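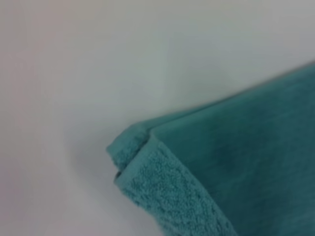 *Corner of a folded teal towel, with the textured band along the side.*

## Folding terry towels so the corners stay together

I wrote these notes for my sister, who took over the linen shelf in our small guest house, Traltwood. She asked me why her pile is always leaning. I think most of it comes from the corners. Terry cloth is thick and soft, and a corner with two layers will lift a little even when the fold is good, so please do not try to make it flat like paper.

### What you need

- a smooth table, wider than the towel
- clean towels, completely dry
- a shelf 20 inches deep or more (ours is from Skanmont, but any shelf is fine)

### Steps

1. Shake the towel two times, holding it by the short side. The loops stand up again after the dryer.
2. Lay it on the table with the long side toward you. Pass your hand from the middle to the ends. Do not pull, or one side becomes longer than the other.
3. Look for the bands near the short ends. If your towel has them, they are your guide for the whole work.
4. Bring the left end over to the right end, and put one band exactly on top of the other band. Check the two corners with your fingers. If the upper layer curls, open it, turn it out and lay it down again.
5. Now take the side far from you and fold it toward you, one time.
6. Fold in 3 equal parts, starting from the side where you can see the open edges. These edges go inside, and the round fold stays outside.
7. Press with the flat hand for a moment. Only press – an iron makes the loops tired.

For a hand towel I skip step 5.

### When the corner does not behave

**The upper layer bunches at the tip.** Usually the lower layer is not straight. Open only the last fold, put one finger between the two layers and slide it to the tip. After this the crease closes better.

**One band is shorter than the other.** Some towels shrink more at the band than in the body. When they are still damp, hold the band at both ends and stretch it gently before drying.

**The pile leans.** Turn every second towel, so the thick side is one time left and one time right. I stop at eight bath towels in a pile.

**The towel feels stiff.** Use less detergent and no softener for a few washes. My neighbor Vũ adds half a cup of white vinegar to the rinse, and I do the same now when the water is hard.

### Heavy towels

Our light ones are 300 grams each and they follow these steps without problem. With very thick bath sheets, the fold in 3 becomes too round. For those I fold in half again at step 6, and they go on the bottom shelf – they take more place but they do not slide.

If you keep the towels by color, put the round fold to the front and the same color in one pile. Guests at Traltwood take from the top, so the fresh ones go under.

Ikhsan Hutapea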